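Switching the House Over to One Grocery Trip a Week

November 24, 2022

Back in July I started doing all of our food shopping in one trip. Before that I was stopping at the store on the way home most evenings, usually for one thing, and coming out with a bag. I didn't keep close track of the money, but I knew it was too much, and I was tired of standing in line at six o'clock with everybody else in Covlow.

The first couple of weeks went badly. I bought vegetables for seven days and we ate them for three. The spinach turned to soup in the drawer. Dela pointed out that I had planned seven dinners as if we would be home for all of them, when we eat at her mother's at least once a week and there are always leftovers from that.

So now I plan five dinners. The soft stuff gets eaten first: salad greens, mushrooms, fresh fish if there is any. Cabbage, carrots and squash wait until the end of the week. One of the five is always beans or lentils from the pantry, and if it gets skipped nothing is lost.

The list lives on the side of the fridge. I tried an app for a while and went back to paper. Anyone who finishes something writes it down, including the kids, which means I cross off "gum" fairly often. Before I leave I copy it over in the order of the store, produce first and frozen last. It takes five minutes and I don't have to walk back for onions.

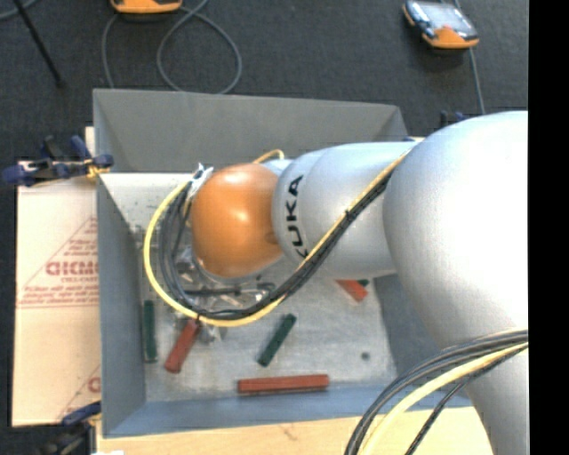 I used to buy rice in small bags. Augustina Agbenyega, who lives two doors down, talked me into splitting a 40 pound sack with her, and we have done that twice now. We weigh it out on her kitchen scale. Mine goes into a lidded bucket with a scoop. I'd do the same with flour, but we don't bake enough to get through it.

Milk is the one thing I haven't solved. We run out a day or two early nearly every week. Buying another gallon means shuffling everything else in the fridge, and freezing it gave us a texture that Dela would drink and the kids would not. For now I let myself make one milk stop, and I pay cash so that it stays a milk stop. I leave my card in the car.

Bread freezes fine. I slice it first if it isn't sliced already and put a piece of wax paper between every few slices. Grated cheese freezes fine too. Cooked rice is okay if it's going to be fried. Potatoes were a mistake, at least the way I did them. Cut up raw and frozen, they went gray and watery, and I had to throw out the whole bag.

As for the money, our grocery spending went down by around 44 dollars a week compared with the spring. Prices have gone up in that time, so I was expecting less. Most of it seems to be snacks and drinks I would have grabbed at the register. Some of it is that we throw out less, and I can see that in the compost pail, which used to need emptying every day.

It does make for a long morning. The trip itself is about two hours with the drive, and then everything has to be put away. I wash the lettuce and cut up the celery and carrots right then, before I sit down. When I put it off, the celery stays whole in the bag and no one touches it.

Today's dinner was outside the system, obviously. I bought the turkey early and kept it in the chest freezer, then moved it to the fridge on the bottom shelf with a pan under it. Gifty Abugri brought the sweet potatoes and a pot of greens, and there's enough left over that I've planned only 2 dinners for next week. The carcass is in the stockpot now. I still need to find containers with lids that match before I can go to bed.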